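Open Day at Kukholm: What the Brochure Left Out

I should say at the start that I don't much like open days. Somebody has swept, somebody has hidden the boxes, and the person showing you around has been told which doors to keep shut. So when the invitation came from Kukholm in January, promising "a look inside the modern workroom," I put it aside for a week before saying yes.

The building is a former print works out past the ring road, with parking for maybe half the people who were invited. Sign-in was slow. My badge said visitor 27 and had my name spelled wrong, and the coffee was from a machine that wanted coins until a man came and opened it up with a key.

Our guide was Nisreen Abu Hammour, who runs the furnishing side of things. She was good. She answered what she was asked and said "I don't know" twice, which is two more times than I usually hear it on these tours.

The pitch goes like this. Kukholm fits out small workrooms for schools, repair shops and testing outfits. They say a room should be planned from the table outward: pick the work surface first, then put the storage where a seated person can get to it, then fit the screens in last. Their basic package is called the Pruster, and it costs 1420 without the cabinets. With cabinets it goes up by 500. Delivery is extra, and so is taking away your old furniture, and I had to ask before either of those came up.

We started in the showroom, where everything was spotless and a bowl of green apples sat on every desk. I have never worked in a room with a bowl of green apples. The chairs were the expensive kind with levers. A sign claimed that a planned room "gives back an hour a day." I asked where the hour came from. A customer survey, I was told. How many customers? That was one of the times she didn't know.

Then came the long corridor and a stop at the Bai display, Bai being their line of drawer fittings. You pull the drawer, let go, and it closes itself without a bang. Fine. My kitchen drawers at home do the same and I didn't need a tour for it. A couple from a school two towns over were very taken with it and opened and shut the same drawer for quite a while. The handles, I'll admit, are comfortable, and the finish had held up on the older samples.

Room 1521 was the part I had come for, a room they use themselves and the one the brochure calls "everyday conditions." I had my doubts about that phrase. But it did look more like a place where people get things done than anything in the showroom, and there wasn't an apple in sight.

The white table has a wrinkled white covering on it with smudges and a dark brown stain, and I was pleased to see the stain. If you sell white work surfaces you should be made to show what they look like in use. A black oval tray sits in the middle. I asked whether the covering could be washed, and was told it could be replaced, which answers a different question and probably costs money.
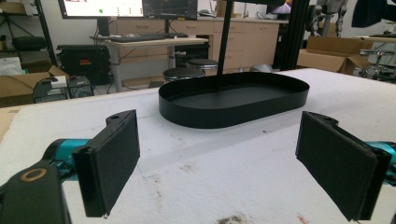

Seating is where I part ways with them. Round stools with chrome bases are easy to push out of the way and easy to wipe, and I would not want to spend an afternoon on one. No back, nothing to lean on. The showroom had all those chairs with levers, and the working room gets stools. Nisreen said people there get up and move around a lot. Maybe so.

The light wood cabinets along the back I liked without much argument. There are drawers as well as doors, and the counter on top gives you somewhere to put small things down, although in my experience a counter like that fills up within a month and stays full. The keyboard and monitors have a desk to themselves, away from the table, and that seems sensible to me. I have ruined one keyboard by keeping it next to the glue.

The last stop was a short talk on Drutitz, their planning service, where you send in your measurements and get a drawing back. The sample drawing on the wall had a door opening straight into a cabinet. I pointed this out and the speaker wrote it down.

Would I buy from them? The cabinets, possibly, if the price included getting them through my door. Not the stools. I've asked for a written quote with delivery in it and will add the figure here when it comes.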